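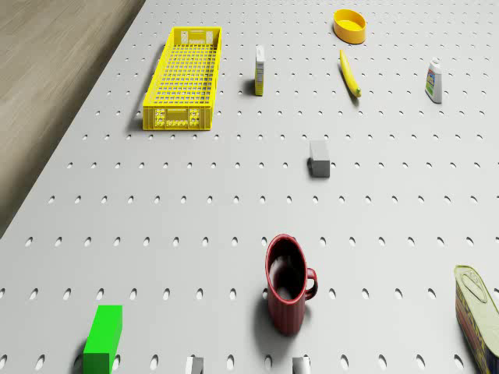 Yellow crate on the pegboard bench top.

How to set rear wing angle on a club race car (and know you got it right)

I get asked about wings more than anything else on my little Lultano hillclimb and track car, usually by people who have just bolted one on and cranked it up as far as the brackets go. I did exactly the same my first season. The car felt planted in the fast stuff and I was miserably slow everywhere else, and it took me most of a winter to work out why. So let me walk you through how I do it now.

What you need

A digital angle gauge, a straight edge longer than your wing chord, tire pressures set to whatever you race at, and a flat patch of floor. Get your fuel load close to race weight too, and put something in the driver's seat that weighs what you weigh. I use bags of sand. My friend Santosh Saxena sits in his car and gets his wife to read the gauge, which works fine if you have a patient wife.

Step 1: Find your zero

Roll the car onto the flat spot, bounce each corner a couple of times so the suspension settles, and lay the gauge on a part of the chassis you can get back to every time. I use the sill. Zero the gauge there. You're measuring the wing against the car, so if you skip this you're really measuring your garage floor.

Step 2: Measure the wing

Rest the straight edge from the leading edge to the trailing edge, across the top, and put the gauge on it. Do it in the middle and then near each end plate. Mine was 2 degrees off from one side to the other the first time I checked! One of the uprights had a slightly bent foot, and I'd been driving it like that for months.

Write the numbers down. Put a strip of tape on the end plate and mark each bolt hole with its angle, so you aren't crawling around with a gauge in the paddock.

Step 3: Start low

Set the wing at 3 degrees, or the lowest hole you have, and go do some laps. Yes, it'll feel loose in the quick corners. Take it easy and build up to it. You want a baseline for top speed at the end of the longest straight, so write that down along with your lap time and whatever the wind is doing - a headwind will fool you every time.

Step 4: Go up one hole at a time

Come in, move one hole, check both sides, go back out. Do at least three clean laps per setting and ignore the out lap. Don't touch anything else. No dampers, no pressures beyond bleeding them back to where they were, no "while I'm in here" jobs. I know it's tempting.

My old Vusier wing kept getting better up to 9 degrees and then gave me nothing but drag. At 15 it was plainly stalled, and the rear felt lighter than it had two holes earlier. If the back end goes vague when you add angle, you've gone past the useful range, so come back down.

Step 5: Balance the front

More rear wing means the nose will start to wash out in fast corners. If the car pushes at high speed but turns in nicely at the hairpin, that's aero, and you need more splitter or less wing. If it pushes everywhere, go look at your springs and bars first. Atieno Lukumay, who taught me most of this, made me write "slow corner, fast corner" at the top of every notebook page, and I still do it.

Step 6: Tighten and recheck

Torque the bolts to whatever your wing maker says, then measure again. Brackets like to creep as you tighten them. Check them between sessions as well, especially if you run the slotted kind like the ones Quiroga sells.

What if I only have one test day?

Do three settings: lowest, middle, and one hole below the top. Compare straightaway speed and your time through the fastest corner, and pick from there. You can fine-tune it at the next event.

Next time I'll get into Gurney flaps, which are cheap and fiddly and will have you gluing little strips of aluminum at midnight.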